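Facilities Care I
Unit 7 notes: Carpeted floors
Revised 2/27/19

7.1 Scope

These notes cover carpet in offices, classrooms and workrooms. Hard floors were covered in Unit 6. Area rugs and stair carpet are in Unit 8 and will not be on the June practical.

Read 7.2 before the lab. The measurements in 7.5 are from the Hakala building and are used again in the homework.

7.2 Terms

Pile: the yarn that stands up from the backing. It is the part you walk on.
Loop pile: yarn left as closed loops. Wears well, snags if a loop is pulled.
Cut pile: loops cut at the top so the ends stand free. Softer, shows footprints and vacuum tracks.
Face weight: weight of the pile yarn per square yard, backing not included.
Backing: the layer that holds the yarn. Most carpet has a primary backing and a secondary backing.
Broadloom: carpet supplied on a wide roll and cut to the room.
Modular carpet: carpet supplied as tiles, usually square.
Wicking: movement of a stain from the backing up the yarn as the carpet dries.
Crushing: pile that has been bent over by load or traffic and does not recover.

Crushing and soil are often confused. Both make a traffic lane look darker from the doorway. Part the pile with two fingers and look at the base of the yarn. If the color at the base matches the color at the tip, the lane is crushed and cleaning will change very little.

7.3 Soil

Most of what enters a carpet is dry: grit, dust, paper fiber, skin and hair. It settles toward the backing under foot traffic. Grit has sharp edges and abrades the yarn from the side, which dulls the surface permanently. Dry soil is removed by vacuuming and must be removed before any water is applied. Water on dry soil makes mud, and mud is held by the backing.

The remainder is oily or water-based. Oily soil comes from kitchens, parking areas and hands. It holds dry soil in place, so a lane that does not respond to vacuuming normally has an oily film.

Color matters for inspection. Medium gray hides dust and lint well and hides light-colored spills poorly once they have dried to a film. Dark gray shows lint. A gray carpet should be inspected with a low side light as well as the ceiling lights, because flat overhead light hides changes in pile height.

7.4 Vacuuming

Walk the area first. Pick up clips, staples, cable ties and screws by hand. A screw in the brush housing will cut loops along the whole length of a pass.

Set the brush height with the machine running. Start high and lower it until the sound changes, then stop. On loop pile, raise it one step from there.

Work backward from the far wall toward the door. Push slowly, pull slowly, and overlap each pass by a third of the head width. The pull stroke picks up more than the push stroke on most upright machines -- do not rush it.

Edges are done separately with the crevice tool. Lift chairs; do not push the head against chair legs. Heavy furniture and fixed equipment stay where they are, and the floor next to them is done by hand tool.

Empty the bag at two-thirds full.

7.5 Worked example: Hakala building, second floor

Carpeted area: 2466 square feet
Open area: 1509 square feet
Area under or next to furniture: 685 square feet
Storage, done monthly: the remainder

Remainder = 2466 - 1509 - 685 = 272 square feet.

The open area took 62 minutes with the Dravik upright. Rate = 1509 / 62 = 24.3 square feet per minute. Do not apply this rate to the 685 square feet next to furniture. Hand-tool work is slower and has to be timed on its own. Several schedules turned in last term used a single rate for the whole floor and came out short.

7.6 Spots

1. Remove solids with a dull spoon, working from the outside in.
2. Blot liquid with a white cloth. Colored cloth can transfer dye.
3. Test the cleaner in a closet or behind a door. Wait ten minutes and check the cloth.
4. Apply the cleaner to the cloth, then to the spot.
5. Blot. Do not rub. Rubbing untwists the yarn tips and leaves a fuzzy patch that will outlast the stain.
6. Rinse with plain water and blot again.
7. Cover with a folded white towel and a weight until dry.

Step 6 is the one most often left out. Detergent left in the pile is sticky and the spot will return as a soil ring, usually within weeks. If the spot returns overnight, suspect wicking and repeat step 7 with a dry towel.

For the lab we use Jekura neutral spotter, diluted as marked on the jug. Grorik solvent gel is kept in the locked cabinet and is for adhesive and tar only. It can soften some backings -- keep the quantity small.

7.7 Homework

Draw one carpeted room to scale. Mark the entrance, the traffic lanes and the furniture. Give the open area and the hand-tool area in square feet, and write down your own vacuuming rate with the machine and brush setting used. One page.

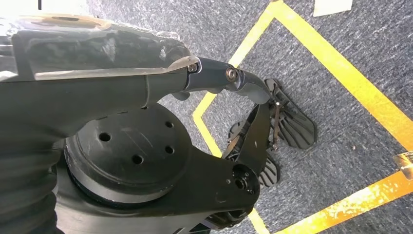 Figure 7-1. Gray carpeted floor.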